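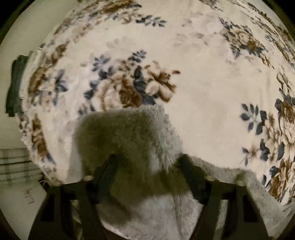 Samuele Pace told me at our very first meeting that I would never get people to talk about sleep if I began with a questionnaire, and that I should ask them what was on their bed when they were ten years old. He was right, and most of what follows grew out of that one piece of advice.

## What I set out to learn

My project was meant to be a short study of how families in Werholm kept warm at night before central heating reached the older streets. I had pictured something tidy, with dates and a map. Over the winter it turned into a project about bedding, and who got which blanket, and how people still feel about it all these years later.

I spoke with 21 people, most of them in their own kitchens and a few at the Marchetti bakery, where the back tables are quiet after three in the afternoon. The oldest had lived on the same street for 60 years. I let everyone talk as long as they liked — which in one case meant I missed two buses — and wrote up my notes the same evening, while I could still hear the voices.

## What people remembered

Weight came up far more than warmth. I had expected to hear about cold feet and frost inside the window (and I did hear about those!), but the thing people described with real feeling was being pinned down by layers. One woman said she couldn't turn over without planning it. Her brother, listening from the next room, called out that he had liked it and slept better then than he does now.

Of the people I interviewed, 12 had shared a bed with a brother or sister. They all remembered exactly which side was theirs. Several had strong opinions about the middle, where you were warm but got kicked from both directions.

Then there was the good blanket. Nearly every household seems to have had one, kept in a closet and brought out for guests or for a sick child. Dario Valentini remembered his as green with a satin border, and he told me he used to rub the satin between two fingers until he fell asleep. He had it on his bed for one week with the measles and then never again. He would like to know where it went, and so would I.

## The Derkard account book

The best written source I found was an account book from Derkard, the dry goods store that used to stand at the bottom of the hill. The library has it in a box along with some loose receipts and a broken ruler. I read all 561 entries, which took me most of January, and I'm grateful to the front desk for letting me keep the same table.

Blankets were often bought on credit and paid off in small amounts through the spring. Families from Grollness, across the river, show up too, although I couldn't match any of them with the people I interviewed. The handwriting changes partway through and the second clerk is much harder to read, so a few of my item names are guesses. I marked those with a question mark in the appendix.

## What I would do differently

I should have recorded the interviews. My notes are decent, but they lose the pauses. I would also talk to more people who did the washing, as drying a heavy wool blanket in February was clearly a job in itself and I only have two accounts of it, both of them short and a bit cross.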